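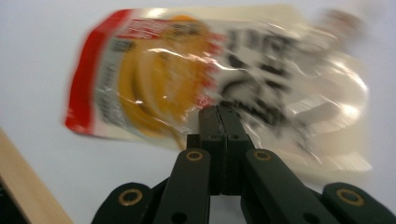
Words by your snack-wrapper correspondent at Plastine, the page for kids who ask about stuff

I love snack bags. I love what's inside them too, of course, but today I want to talk about the bag itself, the crinkly part that most people scrunch up and throw out!

Have you ever tried to open one quietly? I have, lots of times, usually when someone was asleep in the next room, and I have never once managed it. The plastic film is thin but a bit stiff. When you squeeze it, it bends into little creases, and every crease snaps into place with a tiny click. Put loads of clicks together and you get that big noisy crackle.

Shiny bags are fun to look at as well. Tip one under a lamp and the bright streaks slide all over it (they're just the lamp, bouncing back at you from every bump and fold). A flat white tabletop is a good place to try it. 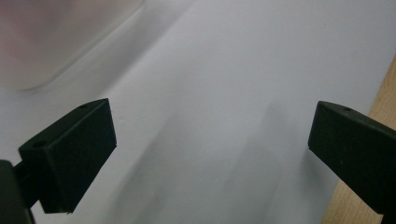 Rukville, 17/12/2024

I cleared a bit of white table this morning so I could think about see-through plastic. Some wrappers are printed all over and hide the food. Others have a clear part, so you can peek in before you open them. And some plastic is colored but still lets light through, like a stained-glass window. My favorites are the orangey-red ones. Where the light comes through, the color goes pale, and along the edges it looks much deeper. Hold one up to a window and check!
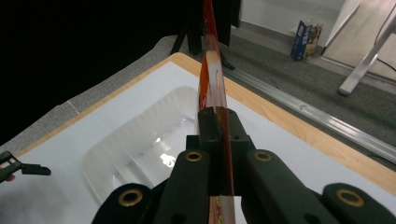
Why do bags of chips have so much air in them?
It's mostly a gas called nitrogen, which is a big part of the air you breathe. It helps keep the food from going stale, and it makes a cushion so the chips don't get crushed on the way to the store.

If you want to try something at home, find 2 clean, empty wrappers, one crinkly and one soft. Scrunch them next to your ear with your eyes closed and see if you can tell which is which. Then let a grown-up have a turn.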